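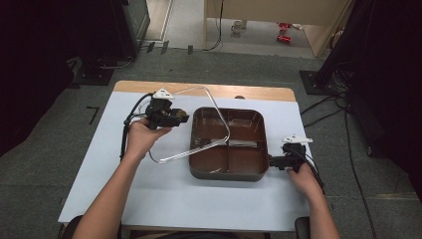
WORKPLACE SAFETY / INSPECTIONS

Shared Office Floor - Winter Walk-Through Checklist

Site: Palacios building, second floor
Completed by: Adoración Cordero
Date: 9 January 2025
Marks used: OK, Fix, Watch

Exits and walkways

Main stair door opens fully and closes on its own - OK
Rear stair door - Fix. Closer is weak and the door stops short of the latch. Reported to Kaltetholm in December, still open.
Walkways at least 36 inches wide - OK, except at the copier, where paper boxes narrow it. Boxes to go into the supply closet.
Exit signs lit - OK
Carpet seams flat - Watch. Seam outside the kitchen is lifting at one corner. Taped for now.

Fire equipment

Extinguishers on hooks, gauges in the green - OK
Monthly tags signed - Fix. The one by the mail shelf has no entry for December.
Sprinkler heads clear by 18 inches or more - Fix. Binders on top of the tall shelving in room 8 are too high. Move down one shelf.
Pull stations not blocked - OK

Electrical

No power strip plugged into another - Fix. Found two in the Posis office. Tenant told on the spot.
Cords kept out of walking paths - OK
Panel door closed, clear space in front - OK. Directory inside the door is out of date and lists the old tenants.
Space heaters - Watch. One in use, 1,000 watts, plugged straight into the wall. Allowed under the lease, but it has to be off at night.

Tables and storage

Tables steady, no loose legs or sharp edges - OK
Shelving fixed to the wall - OK in all rooms but 17, where the left bracket is missing a screw.
Heavy items stored low - OK

Kitchen and restrooms

Outlet by the sink trips when tested - OK
Floor drain covers in place - OK
First aid kit stocked - Fix. No burn dressings, eye wash past its date. Refill ordered from Ciseck.
Hot water at the tap - OK

Comments

The rear stair door comes first. It has been on two lists now, and if there is no repair date from Kaltetholm I will call another contractor.

Room 17 was locked on my first pass and I went back after lunch. Please leave a key at the front desk before the next one.

Copy to all tenants. Send corrections to me by email - the paper form in the hallway is no longer used.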